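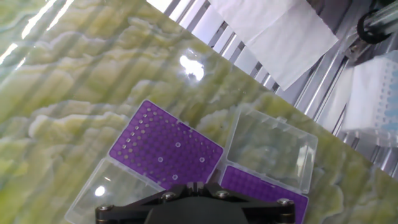

Why did the arm stop at cycle 217?

Because it believed it was still holding something, and it was not.

Thitima Suwannarat wrote these two lines at the top of the fault report and then sat for a long time without writing a third. The laboratory at Cirgate was quiet after the stop. The arm, which everyone called Loko, was hanging over the bench with its fingers apart, and the red lamp on the controller was blinking.

She had been in the corridor when it happened. She heard a small crack, like somebody stepping on a plastic cup, and then the alarm. When she came in, a box of tips was on the floor and the tips had gone everywhere, under the fridge also.

"You pressed the stop?" asked Birsen Şimşekoğlu, who came running from the office with her coat on one arm.

"It stopped by itself."

"By itself is good."

"By itself is late," said Thitima.

They read the log together. At cycle 213 the grip sensor had shown a closed hand. At 214 it showed the same, and the same again until the end, even when the fingers were open. For 4 cycles the arm had carried nothing from one side of the bench to the other, very gently, and put it down with great care. Then it swung back low, because it thought its hand was full, and it hit the box.

Birsen laughed first, and then she did not laugh. In August she had put her own hand in that place to straighten a lid while the arm was waiting. Everybody did it. The yellow line on the floor had lost its colour from so many shoes.

"My grandmother in Srithong had a buffalo," Thitima said. "It was very calm, and the children walked under its belly. One day it sat down."

"And?"

"No child was under it that day. But my grandfather built a fence the same evening."

Birsen looked at the arm. She put her coat on a chair, switched off the power at the wall and hung her own padlock on the switch. Then she went to look for the yellow paint.

Thitima changed the sensor cable, which was worn through near the wrist, and put the old one in a bag with a label. She picked up tips until her knees were hurting. In the report, under "Injuries", she wrote "none". She looked at the word and it seemed to her too short, so she added the date, 19 Dec 2021, and the hour, and signed with her full name.

From the corridor Birsen was calling that the paint was dry like a stone, and did anybody have the key for the store room.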